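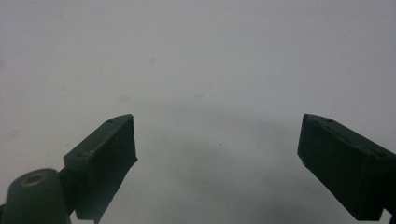
The Hukier 3 is a three-roller malt mill for home brewers and small pilot breweries, and it has been our favourite bit of kit on the bench at Undcombe since last September. Grain drops from the hopper onto the first pair of rollers, gets a gentle squeeze, then passes down to the third roller for the proper crush. The husks come through beautifully whole (you'll see the difference the first time you run off a wheat beer!) and the middle of the grain is well broken up. Set it on something flat and firm. We like a pale, off-white surface like the one in the photo, where stray bits of husk and dark malt show up nicely and a quick wipe deals with them.

## What it's like to use

Quick, mostly. With a cordless drill on the drive shaft you can get through the malt for a 36 litre batch while the water is heating, and the hand crank is perfectly usable for smaller brews. Keep the drill slow. A fast drill will shred husks on any mill, this one included, and you'll fill the kitchen with flour.

The gap is set with a dial at each end of the lower roller. The dials click, so you can note down a setting and go back to it next time. Start in the middle for pale malt and tighten up a click or two for wheat or rye, whose smaller, harder grains can slip through whole. Oat malt is somewhere in between and we're still arguing over it.

## In the box

- Mill body with rollers fitted
- Hopper, with lid
- Base board with a cut-out to sit over a bucket
- Hand crank
- Drill shaft
- Feeler gauge
- Brush

The base board fits the usual round brewing buckets. If you use the square Jarkine tubs you'll want the wide board, sold separately. It screws on in place of the standard one and uses the same bolts.

## Details

| | |
|---|---|
| Rollers | 3, knurled steel |
| Hopper holds | 2,325 g of pale malt, level |
| Drive | Hand crank or drill |
| Gap | Adjustable, clicked dials |
| Drill speed | Up to 200 rpm |

## Looking after it

Brush the rollers after every brew and leave the lid off for a while before you put it away. No water, please! Damp flour sets hard in the knurling and it's a miserable job picking it out. If the mill squeaks, put one drop of food-safe oil on each bushing and turn the crank by hand a few times.

Run a handful of cheap pale malt through a new mill and throw it away before you crush anything you mean to brew with. It picks up the last of the oil from the factory.

## Goes well with

The Nkosi grain scoop fits the mouth of the hopper and pours without spilling down the sides. We'd also point you to the Nkosi malt bins if you buy by the sack, as whole malt keeps far better than crushed and it's lovely to mill just what you need on the morning of a brew.

Spare bushings and replacement dials are kept in stock at Undcombe. Rollers are ordered in from Hukier.

Page updated 2021-02-18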